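17/10/2024

# A visit to the workshop in Tillemitz

I went to see the shared workshop in Tillemitz because I am building a small arm at home and I am stuck with the fingers. The train takes 53 minutes from Allthorpe, and after it there is a walk along the canal. The door has no bell, so you must phone.

Réka Bíró opened for me. She has been a member there for three years and she leads the project which they call Winano. It is a pair of arms for one table, built in the evenings by whoever has time. They are 14 people on the list, but she told me that four or five really come.

We spoke first about money, as this was my main question. They have spent some 900 euros until now, and 290 of this went for motors which were too weak and lie now in a drawer. The second motors came from Venckus, a small shop that sells used parts, and she is content with them. I wrote down the address.

Then she explained me the fingers. My own fingers are long and thin, and they bend when I pick up anything heavier than a pen. She advised me to print them shorter and thicker, and to glue a bit of rubber on the inner side. She also said that I should fix the cable before everything else. I had planned to do this last. At home my cable has already broken two times, so I believe her.

One thing I liked less. The drawings are kept in three different folders and the names of the files do not help. I asked for the wrist plate and we were searching quite long. Réka agreed that it must be put in order before December, when they want to show both arms to the other members.

For lunch there is only a bakery, on the other side of the bridge. Bring your own cup if you want coffee in the workshop.

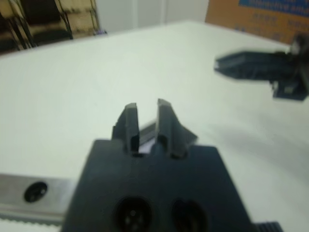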